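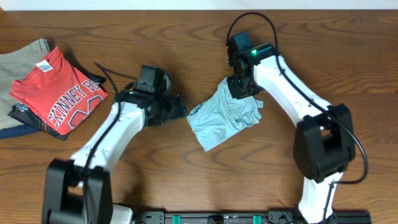 Clellmont College – Department of Community Health
Notes for week 6: Do vitamin C and zinc stop a cold?

Read the Kettani chapter before Tuesday. He is kinder to supplements than I am.

The usual claim is that a big daily dose keeps colds away. Look at how such claims get tested. Our practice paper (Cullell handout, page 2) has 132 adults, half on tablets and half on dummy pills, followed for one winter. Of these, 33 dropped out. Who were they? The authors don't say, and I would not trust the result until they did.

Colds were also self-reported. A runny nose in November could be a cold, an allergy or dry air from the heating.

Zinc lozenges may shorten a cold a little if started early. The trials disagree, doses vary and many people dislike the taste – hard to keep a trial blind when one group can taste the metal.

For discussion: Parisi wants 600 people in a repeat study. Would a larger group fix the self-report problem? I doubt it. Bring an argument either way.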